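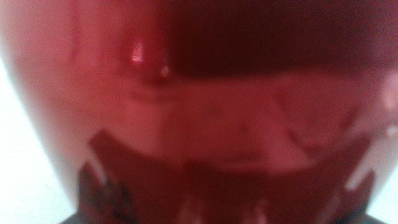 Chapter 4
Thin Walls: Cans, Cups and Other Everyday Containers

In this chapter
Why a drinks can is the shape it is
Parts of the can: end, rim, tab, rivet, body
How shiny curved surfaces fool the eye
Pressure inside a sealed container
Packing round things into square boxes

Before you start
You will need Chapter 3 (stress, and the difference between stiff and strong). Go back over the section on hoops if it was a while ago. A ruler, some string, one full drinks can, one empty. Scissors for the last activity, teacher's permission first.

4.1 Starting with the can

Pick one up. Full, unopened. Squeeze the side. Hardly moves. Now the empty one, same squeeze, and it dents under your thumb. Same metal, same shape, same thickness. So what changed?

Keep that question in the margin of your notes. Most of the chapter is an answer to it.

Joanne Inskip and Darren Fairclough, who wrote the first edition of this book, opened the chapter with bridges. Teachers at Lockwood wrote in to say their classes had never been near the sort of bridge we drew, but every bag in the room had a can or a bottle in it. Fair point. Bridges are now in Chapter 9.

4.2 Parts and names

Learn these. They come up again and again, and the exam wants the proper words.

End: the flat-looking lid. Not really flat. Slightly dished.
Rim: the raised, rolled edge where the end joins the body. Two layers of metal folded into each other. Also called the seam.
Tab: the pull piece. A lever.
Rivet: holds the tab to the end. Made out of the metal of the end itself, pushed up and flattened, so there is no hole to leak.
Body: the round wall. Thin.
Base: domed inwards. Turn yours over and look.

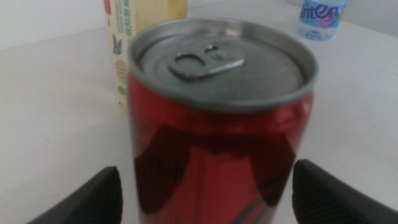
Fig. 4.1 Unopened can from slightly above. Note the rolled rim, the tab lying flat and the small rivet near one end of it.

Look at where the rivet sits on the tab. Near one end, so you have a long arm on one side and a short arm on the other. Lift the long arm and the short arm presses down hard on the scored panel. You met levers in Chapter 1. Sketch the tab from the side, mark effort, load and pivot. (Careful, the pivot moves a bit as the panel starts to give. For now treat it as fixed.)

4.3 Shiny and round

A note on drawing, becuase marks are lost here every year.

The body in Fig. 4.1 is red all over, but parts of it look nearly black. Those dark shapes are reflections. A curved shiny surface squeezes whatever stands beside it into a narrow upright patch. Students draw the patch as if it was printed on the can. Or they shade the whole side dark, and then the can looks square.

Move your own can near a window. Then near a dark sleeve. Watch what slides across it and what stays put. Whatever stays put belongs to the can. Whatever slides doesn't.

4.4 Pressure

Fizzy drink gives off gas. The can is sealed, gas can't get out, so it pushes on the wall, the end and the base, equally in every direction. The wall is being pulled tight all the way round, like the hoop in 3.6.

Worked numbers. Suppose the pressure inside is 300 kPa above the air outside. Take a patch of wall 1 cm by 1 cm. Area is 0.0001 square metres. Force = pressure x area = 30 N. On one square centimetre! Now think how many of those there are on the whole can.

That push outwards is what your thumb was fighting in 4.1. Open the can and it drops away, and the thin wall is left on its own.

Why dish the base and not leave it flat? A flat sheet under pressure bulges. A dome pointing inwards carries the load as a squash around its edge, and the metal can be thinner. Tomás Moynihan tested this with his Brembridge class using biscuit tin lids and a bicycle pump. Safety glasses on, everyone back behind the line. His results are in the table at the end of the chapter.

4.5 Packing

Circles leave gaps. Put them in straight rows, each touching four others, and a bit over a fifth of the tray is wasted. Shift every second row by half a can and the gaps shrink, but now the ends of the rows don't line up with the box. Which is better depends on the box. Activity 4C.

Activity 4A. Wrap string once round the body. Mark it, measure it, divide by pi. Compare with your ruler straight across. Then do the same at the rim. Is the end narrower then the body? Write down why that would help with stacking.

Activity 4B. Time allowed, 18 minutes. Stand the empty can on a firm surface and load it from above, one book at a time, keeping the pile straight. Stop at the first dent. Repeat with a small dent already made in the side. Record both.

Activity 4C. Draw round a coin to fill a sheet of A4, first in rows, then staggered. Count each. Stop at 50 if the coins are small and use the area covered so far.

Key words so far: end, rim, seam, tab, rivet, hoop stress, pressure, dome. Definitions in the back, page 223.

Next, section 4.6, how the body is drawn up from a flat disc of aluminium.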